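### 3.2 Containers and contents

The sorting task was built from ordinary household goods, chosen so that people taking part would meet nothing they hadn't handled before. The full stock came to 268 objects. Titilayo Ojo collected most of them from two secondhand shops in Brurncombe, and the rest came from the kitchen drawers of the department. Fruit, balls, hand tools, cords, bottle caps, sewing notions and small toys made up the bulk. We left out anything sharp, anything that rolled off a level table without being pushed, and anything with a strong smell.

Containers were treated as a separate set. We kept 51 of them and grouped them by two features: whether the contents could be seen through the walls, and whether the floor of the container was shaped. A container with cloudy or clear walls was coded as see-through, even when only the color and outline of an object came through. A container with a recess, a divider or a molded well was coded as shaped. All others were coded as plain. Lids were removed and stored apart, as an earlier round in October had shown that people spent more time on matching lids than on sorting.

Each layout used a white tabletop and no cloth. A layout had at least one container with something already in it, at least one object left out on the table, and in most cases a second container of a different type. Figure 4 gives one layout, with a see-through plastic container holding an orange ball and a yellow and silver object, a red apple in front of it, and a beige tray with a round well that holds a black coiled object. The apple is the object without a place. It could go in with the ball on the grounds of shape, or stay out on the grounds that it is food, and our coding scheme had to allow for both.

Bongani Baloyi wrote the scheme after a first pass through the layouts. It follows the Lendska categories for household storage but drops two of them, "seasonal" and "sentimental," which can't be judged from the object alone. What remains is four grounds for putting things together: same use, same shape or size, same material, and nearness. Nearness was added late. In the first pass we had scored it as an error when a person put an object into the closest container, and this was too harsh. People said plainly that the closest container was a fair choice when nothing else fit.

Mixed containers caused the most disagreement between coders. Where a tool and a ball already shared a container, one coder tended to read it as a catch-all and the other as two separate mistakes. We settled this by coding the container as "open" whenever its contents shared none of the first three grounds. An open container could then take any object without penalty. Shaped trays were never coded as open, even when the thing in the well plainly hadn't been made for it, and this rule is applied throughout Section 4.

Some objects changed over the course of the work. Fresh fruit was replaced as it softened, and two cords were swapped after their ends frayed. The replacements were matched by color and size. The object list in Appendix B is the one in force on 13 July 2021, and the condition of each container, including scuffs and clouding, is noted beside its entry.

**Figure 4.** A layout with a see-through container, a shaped tray and one object left out on the table. 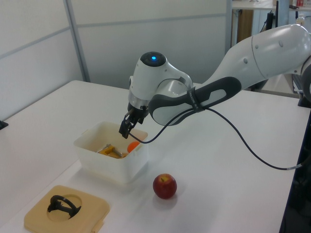
**When was a container that held unlike objects counted as a catch-all?**

It was coded as open when its contents shared no use, no shape or size, and no material, provided it wasn't a shaped tray. Any object could then be added to it without penalty.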